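**FOR RELEASE IN JUNE**

# Rodrigues of Latholm will re-sand your old cutting board, and would like you to stop putting it in the dishwasher

LATHOLM - Rodrigues, the kitchenware shop on the lower end of the market street in Latholm, will open a repair counter this June for wooden cutting boards. Customers can bring in a board that is warped, furry, scorched, stained with beets or shaped like a potato chip, and pick it up six days later looking much closer to the thing they paid for.

The service is called Second Side, a name the shop settled on after rejecting several puns about boredom. It covers flattening, sanding, edge repair and oiling. It does not cover forgiveness, although the staff have been asked to keep their faces neutral when a board comes out of the bag.

Rodrigues has sold cutting boards for most of its life and has spent much of that time watching them come back. A survey of the shop's own customers, carried out at the register last winter with a clipboard and a bowl of mints, drew 100 replies. Almost 6 in ten said they had never oiled a board. Several asked if olive oil counted. (It goes rancid. Please don't.)

The most common complaint was a split along a glue line, usually in a striped board made of strips of maple, and usually after a spell in the dishwasher. The second was a smell of onions, for which the shop has a good deal of sympathy and a box of coarse salt.
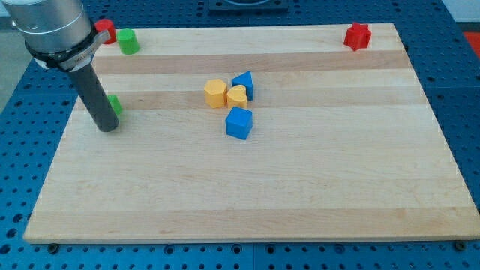
*Reading time: 3 minutes*

**How it works**

Boards are accepted at the counter from opening until 4 p.m. Each one gets a paper tag and a short talk. The work is done at the shop's back bench in Grorthorpe, two bus stops away, where the sanding dust bothers only the people who chose it as a career.

Prices depend on size:

- Small boards, including the cheese board you were given and never use: $12
- Standard kitchen boards: $20
- Carving boards with a juice groove: $28
- Anything that needs two people to carry: call first

Cracks that run the full length of a board will be looked at case by case. Some can be glued and clamped. Others will be sawed down into a smaller board, and a few will be handed back with a recommendation that they become a trivet. Plastic boards can't be sanded, and glass boards will be returned to their owners without comment.

**The oil**

Every repaired board leaves with a coat of Hidenano, the shop's own blend of food-grade mineral oil and beeswax. Hidenano has been sold in Latholm in small tins for years, mainly to people who buy one tin, feel better and put it in a drawer. Rodrigues has made 1000 tins for the launch, and one will be included with each repair while they last. The directions on the lid have been rewritten and now read, in full: "Rub on. Wait overnight. Wipe off. Do it again next month."

The shop suggests putting the date on the calendar next to the furnace filter, where it can be ignored in company.

**Care between visits**

Wash the board by hand in warm water with a little soap, both sides, and stand it on its edge to dry. Leaving it flat in a puddle is how most of the potato chips got started. Lemon and salt will lift a stain if you get to it early. Beets are a separate matter and customers are encouraged to chop them on a plate.

**Opening week**

During the first week of Second Side, standard kitchen boards will be repaired at the small-board price, with a limit of 3 per household. The limit was added after a trial run in the spring, when one household turned out to own eleven. Coffee will be served, and there will be a table of boards in various states of decline for anyone who wants to feel better about their own.

Boards not collected by the end of the following month will be oiled again, at the shop's expense, and telephoned about.

**About Rodrigues**

Rodrigues sells knives, pans, boards and the small drawer items that everyone needs once a year. It has one shop, in Latholm, and one workshop, in Grorthorpe. It does not have an app.

**Press contact:** The counter at Rodrigues, Latholm, mornings preferred. Samples of Hidenano are available to members of the press who own a board and are willing to show it.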